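Robot Learning from Demonstration
Handout 9: Kinaesthetic teaching and teleoperation
Module lead: Coralie Trevaskis. Lab sessions: Petro Levchenko.

1. Two ways of giving a demonstration

In kinaesthetic teaching the demonstrator holds the arm and moves it through the task. The motors compensate for gravity and otherwise give way. Joint angles are read directly from the encoders, so no mapping from person to robot is needed. The drawbacks are that the demonstrator's hands and body often block the cameras, and that two arms are hard to guide at once.

In teleoperation the demonstrator stands clear and drives the arm through an input device: a leader arm, a hand controller or a 3D mouse. The cameras see only what the robot will see when it runs alone. The cost is a loss of feel. Most low-priced devices return no force, and contact has to be judged by eye.

Only teleoperation carries over to simulation, where there is no arm to hold. The Lilero simulator used in this module accepts the same hand controllers as the real cell.

2. What is recorded

Each demonstration is stored as a sequence of time steps. A step contains the joint positions, the gripper opening, the commanded action and one image per camera. Note that the commanded action and the measured position are different quantities. A policy trained on measured positions alone tends to grip too weakly: the fingers stop at the surface of the object, while the command that produced the grip force lies some way inside it.

The course set, Nepia, holds 654 demonstrations of vessel handling. Of these, 105 are kept back for testing and must not be used to tune anything.

3. The wrist view

A wrist camera moves with the gripper, and its image changes with every motion of the arm. Three points matter for the exercise.

(a) Scale. Close to the grasp, one object can take up a large part of the image. Global position in the room can no longer be read from it.

(b) Occlusion. The far finger is often hidden behind the object. The state of the grasp must then be taken from the gripper opening together with the image – neither is enough alone.

(c) Apparent contact. A finger that overlaps or borders the object in the image may be touching it or may be a short distance in front. Check against the contact log before labelling a step as a grasp.

4. Common faults in demonstrations

Pauses. Demonstrators stop to think, and a policy without memory may learn to stop in the same place and remain there. Trim any pause longer than 35 steps.

Mixed strategies. If one person grips the rim and another grips the body, the average of the two may be a grasp on neither. Goodwin and Rostami, in their project report for this module, split the data by grasp type before training.

Late corrections. Keep these. A small error followed by a recovery shows the policy states it will meet in use.

5. Exercise

Record five demonstrations in Lilero with the hand controller. Plot commanded and measured gripper opening on one axis and mark the step at which they part. Then find the same step in the images and state whether contact could have been judged from the image alone. Submit through Ostideo by December 28, 2018.

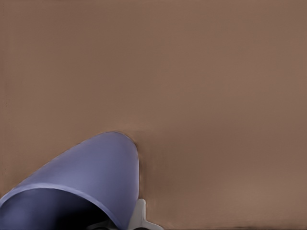

Figure 1. Simulated view at close range: blue vessel, with a light grey gripper finger against its right side.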